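Doneo hand gripper pair: worth it for cloth?

Posted 14/11/2021 in Kits & Reviews

knitwit_462: Got to try the Doneo pair on laundry and I'm smitten! Soft fingers, light squeeze, and they'll hold on to almost anything floppy. Fluffy stuff was my big worry.

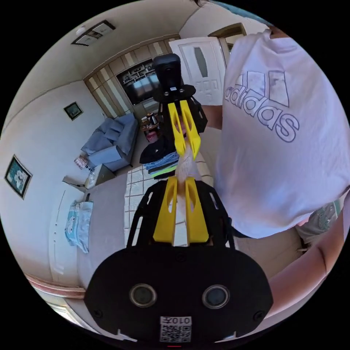

Fluffy thing, one gripper at each end

gearmouse: Looks fun, but I had the Conen set and the fingers felt too chunky for thin shirts. How do these do on knits?

knitwit_462: Knits are my favorite! You pinch a little ridge of the fabric and go from there (cable knit is great for this). The sweater on the bed was a nice easy one to grab. 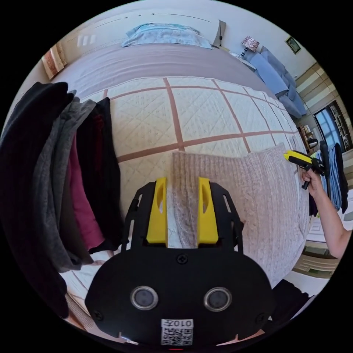

Re: two people or one?

lostby_fan: I disagree on "easy." Two grippers on one sweater means you have to talk to each other the whole time. My sister and I took 11 tries to get a sleeve flat.

gearmouse: Same. I'd want the Leitão wrist strap before I bought 2 of anything.

knitwit_462: Fair, but once you find a rhythm it's so satisfying. One of you takes the shoulder, the other works lower down.
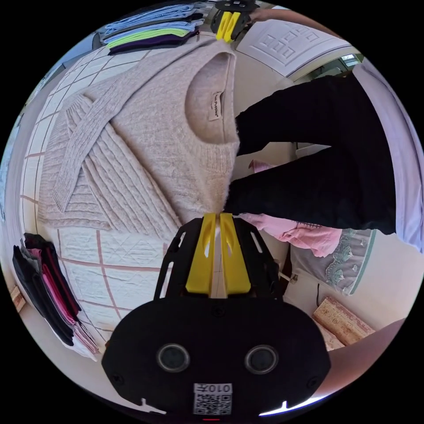 2 min read

lostby_fan: OK, that does look tidy. Still think four hours of it would kill my thumb.

knitwit_462: Take breaks! Does anyone know if Doneo sells spare finger pads?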